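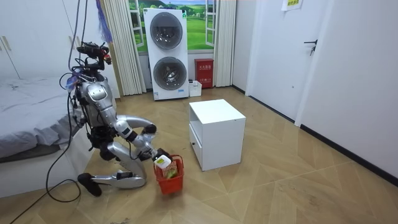

A humanoid kneeling to a shopping basket in a mock-up bedroom, gripper on the rim and handle.

The basket is the wrong thing to worry about

Mehrangiz Nazari
2020-11-10

Everybody I showed the Stostham report to asked the same question. Did it drop the basket? No. It did not drop the basket. It held on to the basket beautifully, and that was the trouble.

Quick version for people who haven't read the thing. In September a home-help humanoid at the Stostham test flat was told to get down on its knees, take hold of a basket of groceries and stand up again. It got down. It took hold. Partway up, the left knee joint reported a fault, and the software did what most software does – it cut power to the legs. Arms stayed live. So the machine sat down hard and sideways, still gripping, and the basket came round with it and hit a technician across the shin. Bruise, torn pants, one cracked bottle. 17 lines in the incident log, most of them timestamps.

The fix, according to the report: a better knee sensor and a thicker mat.

I think that's a poor answer and I want to say why before the same answer gets copied into every other lab's rulebook.

A stop button is a promise. On a drill press it's a simple one. Power goes, the spindle slows, you keep your fingers. We took that idea and bolted it onto a thing with legs and never asked what "stopped" means for something that has to work just to stay upright. Cut the power to a standing humanoid and you haven't stopped it. You've dropped it.

Kneeling is a little better, I'll grant. Low down, weight folded over the shins, not far to fall. But look how far forward the body leans to get a hand to the floor. Torso tipped, arm out and down, load out ahead of the body. Every pound out front is a pound the knees and hips have to answer for on the way up. And the rise is where the faults come. The Kornthorpe people ran 537 kneel-and-rise cycles after Stostham and logged 15 joint faults. 11 were on the way up. I'd call that a pattern. Their write-up calls it "within expectations," whose expectations it doesnt say.

Then the grip. Nobody at Stostham had decided what the hand should do in a leg fault. I asked. The setting was whatever the supplier, Taheri, had shipped: hold. Holding sounds safe, and for a pan of hot soup maybe it is. For a basket on the floor with somebody's leg next to it, I'm not so sure. Let go and the worst you get is groceries on the parquet. Somebody should have to pick, in writing, per task. Ten minutes' work.

And the cables. Everyone's test floor has them, black line down from the ceiling, another one looping off behind the foot, and everyone steps over them and stops seeing them. A machine falling sideways doesn't step over anything. I'd put cable routing in the risk sheet ahead of the knee sensor, frankly. Cheaper too.

The pushback I get, mostly from Liltis, who sell the controller, is that a controlled sit-down is hard. If a knee is faulting, how do you trust it to lower you gently? Fair. It is hard. Sometimes the joint is really gone and there's nothing to do but fold. But the Stostham knee wasn't gone. It read a bad value for a moment and was fine on the bench the next morning. The machine had one good leg, two good arms and the floor right there under it. A slow fold back onto the shins was available. Nobody had written it.

So, what I'd want to see before the next one of these goes in a room furnished like a home, with a bed and a washer and a person in it:

A stop that means "get low and stay there," with the power cut comming after, once it's down.

A grip rule for every carry task.

A marked line on the floor for people, drawn from how far the arm and the load can swing, measured, with the load in the hand.

Faults reported by phase. Down, reach, rise. One total hides everything.

The mat – fine, keep the mat. I just don't want it listed as the fix. Stostham closed their file and the flat is running again with the hand still set to hold. I wrote to ask if that's changed and will add a note here when they reply.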